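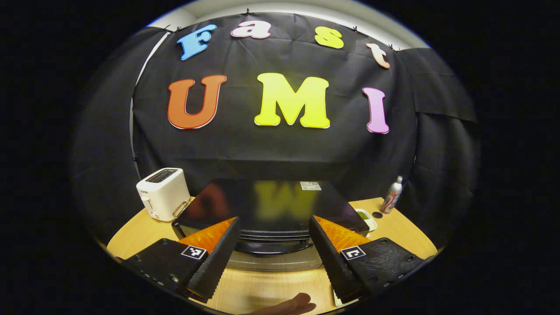 Foam letters on a black cloth backdrop

Drarkavura demo: first impressions (no story spoilers please)

Posted in: General Gaming > Racing and Driving

gravelpit_efa
Right, who else has been on the Drarkavura demo? I downloaded it last night meaning to have a quick go before bed and was still at it at ten to two, so that's my review really. I'm an old rally game person and I'd written this one off from the trailers (all that purple lightning, why) but the driving is lovely. You get two cars and two stages. The Gallus is the one I keep going back to. It's a twitchy little thing that hates you on gravel and then suddenly doesn't, and the first time I got it through the quarry hairpin without touching the wall I made a noise that woke the dog.
Times please! My best on Quarry Road is 2:47 and I'm sure there's loads left in it.
Efa Jenkins, Gallus owner and proud

merrick_k
2:51 for me, on a pad. I like it but I don't love it. The Gallus is fun, the other one (the McPhee estate thing) handles like a wardrobe on a skateboard. And the camera swings far too much when you brake. Had to turn it off in the options, it was making me feel queasy.

anayeli_b
Oh I completely disagree about the McPhee! You have to brake in a straight line and let it settle before you turn in, then it just sort of leans on its back end and goes. I did 2:49 in it on my fourth or fifth run and I'm not even that good. I think people are driving it like the Gallus and then blaming the car.
Agree on the camera though, way too much. Setting is under Comfort, not Camera, took me ages to find.

merrick_k
Fourth or fifth run, she says. I've given it a whole evening, Anayeli. It's a wardrobe.

GinetteM
Has anyone got it running properly on an older PC? Mine was fine in the garage menu and then dropped to a slideshow as soon as it started raining on the forest stage. I've got the shadows on low already. I don't mind it looking a bit rough as long as I can steer.

gravelpit_efa
Ginette, try turning off the puddle reflections, it's a separate switch at the very bottom of the list. My brother's machine is ancient and that sorted the forest out for him. Still a bit of a stutter at the start line but after that it's smooth enough.
Keegan you are wrong about the McPhee but I respect it x

GinetteM
That did it, thank you!! Proper difference. Still a hitch when the countdown ends but I can live with that. First clean run was 3:20 so don't laugh.

welly_lopes
Going to be the grumpy one. Has everybody forgotten what Doltcombe did with the last game? Half the stages were missing at launch and the online was a mess until June. The demo of that one was brilliant too. I've played this for an hour, I think it's great fun, and I'm still not pre-ordering.

anayeli_b
Fair enough, but they did fix it in the end and the extra stages were free. I got some 537 hours out of that game so I can't really complain about value.

welly_lopes
537 hours! Blimey. OK, you got your money's worth. I bought it on day one and couldn't finish a race with my cousin for weeks, so I'm a bit sore.

merrick_k
With Welington on this one. Demo good, wallet shut. Does anybody know if your demo times carry over? There's a line on the start screen about "progress" but it doesn't say what that means. I'd be annoyed to lose my liveries, I spent longer on the paint than the driving.

gravelpit_efa
I read it as liveries yes, times no, but I wouldn't swear to it. The leaderboard has a little demo tag next to it so I'm guessing they'll wipe that.
Also, handbrake on the second left after the bridge, anyone? I've been told you don't need it but I lose the back end every single time without it.

anayeli_b
No handbrake! Lift off just before the fence, tiny dab of brake, back on the power when you see the barn. In the Gallus you can nearly take it flat but I've only managed that twice and one of those I ended up in the barn.

merrick_k
Just tried that in the McPhee. 2:50. I'm saying nothing.

gravelpit_efa
HA. Screenshot or it didn't happen.

GinetteM
3:04 now, by the way. Rain's on again tonight so I'm off back to the forest.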